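Progress report to the Clatudon fund, second half of the grant

Nuanchan asked me to keep this one short, as the last report ran long and was mostly weather.

## Where the freight pool stands

The pool now has 12 member shippers, all of them too small to fill a hold and too proud to admit it. Between them they booked 1,396 tons out of Nikberg in the period, nearly all on the coaster *Obi*. The target in the grant agreement was lower, so I would like this noted before you reach the next section.

Fixing part cargoes is still slow. Every member wants to load last and discharge first, and the ship has one hatch. We have moved to a standing order of loading, posted in February, and complaints have dropped to a level I would call conversational.

## Money

We have spent the training line in full and underspent on legal fees. The standard booking note was redrafted by Nuanchan Jaidee in place of the outside firm, and it is now two pages long. Members have been seen reading it.

Port dues went the other way. Nikberg added a charge of 300 per call for berths booked after noon, and we paid it twice before anyone found the notice. Bookings now go in by 10 a.m. – I do them myself, with coffee.

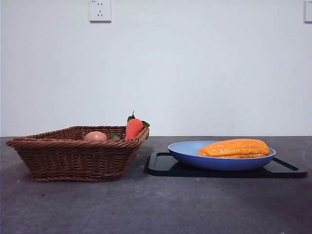

## What went wrong

- **Demurrage.** One call ran over by a day and a half while two members argued over whose pallets were in the way. The pool paid. The new booking note says who pays next time.
- **Flesusance.** The tracking software still places the ship in a field north of town on some mornings. The supplier has sent a fix, then a fix for the fix. We are keeping a paper log until it settles down.
- **Return cargo.** We promised you a backhaul on every second voyage and managed it on every fourth. Most of it was empty drums.

## Next period

We plan to sign a six-month charter for *Obi* in place of hiring her voyage by voyage. The owner has agreed on the rate and is still thinking about the bunkers clause.

We also ask to move 100 tons of the unused reefer allowance to dry cargo. No member has shipped anything cold, and the one who said he would has switched to trucks.

Signed accounts and the paper log are attached. Please send questions to Nuanchan – she answers faster than I do.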